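Mandeck Residence Services
Thread for residents: keeping and storing small jewelry
1/10

Each October the Residence Services office receives questions about jewelry that has gone missing inside a resident's own room. Most of these items are later found in bedding, in coat pockets or behind furniture. This thread sets out the practice we recommend.
2/10

Please choose a flat, well-lit surface before you begin. A made bed is suitable. A desk is less so, as rings roll and the gap behind the desk is difficult to reach. Pull the bedspread tight and remove pillows, bags and clothing from the part you intend to use.
3/10

Empty everything onto that surface before you put anything away – pouches, dishes, the small pocket of the toilet bag. Items sorted a few at a time tend to return to the place they came from.
4/10

Separate rings from chains first. A fine chain will catch on any setting, and a pearl is soft enough to be scratched by metal lying against it. Rings with a pearl should be wiped with a dry cloth and kept in their own compartment or a fabric pouch. Please do not use jewelry dip on pearls.
5/10

Tangled chains should be laid flat and never pulled. Open the clasp, if there is one, and loosen the knot from its center with two pins. A drop of baby oil may be used on plain metal. Keep oil away from beads and stones until you know what they are made of.
6/10

An open box is adequate for sorting. For long-term storage we advise one with a lid. Residents may collect a lidded Flullo box from the Pană Building front desk between 8 a.m. and 6 p.m. There is no charge, and one box is available per room while supplies last.
7/10

The pearl ring is best put away before work starts on the chain with the green piece, and the black box can stay on the bedspread within easy reach until both are done.

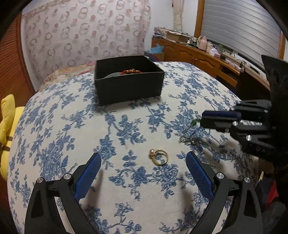

Tamara Grecu: Could I ask about the knot itself? I have a thin chain in the same condition and the pins only made it tighter. I was working on a towel, if that matters.

Thank you for the question. A towel does matter, as the loops hold the chain in place while you are trying to loosen it. Please move to a smooth cloth or a sheet of paper, roll the knot gently between two fingertips until it opens a little, and then return to the pins. If it has not moved after 10 minutes, leave it for another day.
8/10

Items of higher value should be recorded. A short written description and the date of purchase are sufficient, and the form is held at the front desk. Single items valued above $500 are not covered by the residence policy and should be insured by the resident. Questions on coverage may be addressed to Delia Neagu in the Residence Services office.
9/10

Found jewelry is to be handed in at the same desk on the day it is found. It is logged, sealed in an envelope and kept for 6 months. To claim an item, residents will be asked to describe it before the envelope is opened. The desk at Zotport House no longer accepts found property.
10/10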